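Second month of trying to decide which grippers go on our two small arms, and I'm going to write it down as a thread, mainly so I stop re-arguing it in my head. Warning: I am not impressed by much of it.

1/ The two candidates. One is the stock black jaw set that came with the arms. The other is a white plastic finger add-on sold under the name Hostunar, which the seller describes as "adaptive." I have asked what it adapts to. I got a PDF.

2/ The seller's page says the fingers handle "34 everyday objects." There's no list of the objects. There's a video with music on it. In the video I can make out a sponge, a tennis ball and something soft and gray. If you're counting a sponge as a win, I'd like to see what you're calling a loss.

3/ My own test is fruit. Round, heavy for its size, a skin that shows a bruise, and if you ruin it you're out a dollar or two. I've used plastic blocks for years and they tell you next to nothing about grip force because a plastic block doesn't care.

4/ Rules I set before starting, so I couldn't move them later: 30 tries per finger type per fruit. Same starting spot. A drop is a fail. A visible dent is a fail. Me reaching in is a fail, and I write down that I did it.

5/ Deirdre Mac Suibhne, who has the bench next to mine in Plultstead, thinks 30 is too few. She's right. It is also the number I can stand to do in an afternoon.

6/ Single-arm picks first. Apple: stock jaws did fine, Hostunar did fine. Orange: same, with a bit more slip on the stock jaws when they come in high. Plum: the stock jaws dented more of them than I'd like and I've turned the closing current down twice since. If I'd stopped there I would have told everyone the plastic fingers win and gone home.

7/ Then the pomegranate. Too wide for me to trust either gripper by itself at the angle I need, so it becomes a two-arm job. One arm comes in from each side, they squeeze, they lift together. Every demo reel on earth has a version of this and I have never once seen the reel that says how many takes it was.

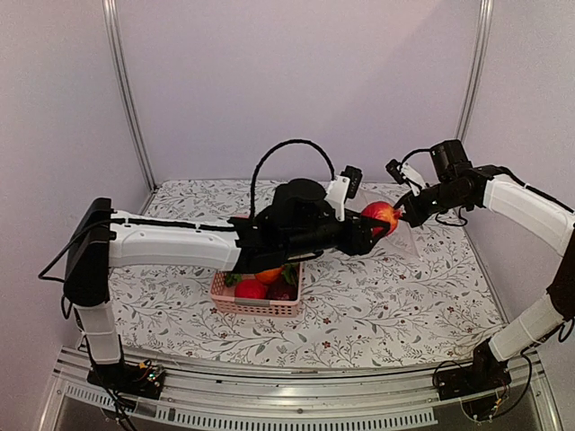 Mihăilă Bench Notes, no. 17

8/ Black jaws on the left of the fruit, right arm's tips on the other side, basket just under it. I know how good that looks. A still of two arms holding one pomegranate would get you a slide in anybody's deck. My tally for the two-arm lift so far is 17 clean out of 30, and I would not put that on a slide.

9/ Where the failures come from, as far as I can tell from the logs: mostly timing. One arm touches a hair before the other, the fruit rolls, the late arm closes on a curve it wasn't planning for. Fingers hardly come into it. So the thing I was shopping for isn't the thing that's failing. Annoying, but useful to know before spending money.

10/ People keep replying to these threads with "just use a softer finger." Softer fingers hide a timing error up to a point. They also sag under a heavy fruit and the camera on the wrist then tells you the fruit has moved when really the finger has. I have been fooled by that twice this year and it's only February.

11/ About those cameras. I like a camera on the wrist. I don't like how everyone talks about it as if it solves the view problem. Once the jaws are closed on something that big, a lot of what the wrist camera sees is skin. You need a third view from somewhere that isn't moving. I run a fixed one and it's the one I go back to when I want to settle an argument.

12/ Cable loops. Nobody selling you an arm will discuss cable loops. A high loop over the wrist is fine until you rotate past a certain point and then the cable is effectively a spring, and your nice force numbers have a cable in them. I tied mine three different ways. The least bad way is a big lazy loop that looks terrible.

13/ Controllers, since someone will ask. I tried the stock one and I tried Drestis, which promises "synchronized bimanual control out of the box." Out of the box it was synchronized with itself. The two arms started together and then drifted, a little more each minute, until I restarted it. Support told me to update the firmware. I updated the firmware. It now drifts in the other direction.

14/ To be fair to Drestis: the logging is excellent. Every joint, every tick, plain text files, no account needed. I'd pay for the logger alone. I wouldn't let the rest of it near a pomegranate without a stopwatch.

15/ Things I tried that made no difference I could measure:
- a different approach height
- closing both grippers slower
- grip tape on the stock jaws (it picked up lint and then I had a lint problem)
- error code 2201, which I cleared eleven times before reading the manual, and which means "warning, see manual"

16/ One thing that did help: having the left arm touch first on purpose, lightly, and wait. The right arm then comes to meet it. It's slower and it looks clumsy. The fruit stays put. I haven't done a full set of 30 this way so I'm not giving you a number, and please don't quote me one.

17/ Somebody asked why I print the patterned cloth into everything and don't use a plain mat. I didn't print it, it's a tablecloth. A plain mat makes every vision system look clever. If your fruit finder falls over on some vines and little flowers it was going to fall over in a kitchen too.

18/ Same person asked if the pale walls around the table are cheating then. Yes, a bit. They cut down on glare and stray background and I know they flatter the cameras. I'll do a run without them at some point and I expect to be unhappy about it.

19/ Where I've landed on the fingers, for now. Stock jaws for the big heavy stuff. Hostunar for plums and anything else that bruises, if you can live with the wobble at full reach. I would not buy a second set. I'd spend that money on a way to get both arms running off one clock.

20/ Deirdre's view, for balance, is that I'm being unkind to the plastic fingers because I disliked the video. She has looked at the same logs. She reads the slip on the orange as a real gap between the two sets and I read it as me setting the approach angle badly on the first set. We're going to swap: she runs the oranges, I keep my hands off the settings.

21/ If you have numbers of your own for two arms on one object, send them. With the fails in, please. If all you have is a clip, tell me which take it was.

22/ Raw logs go up once I've renamed the files to something a person could read. Oranges next, then the left-touches-first set, all 30 of them.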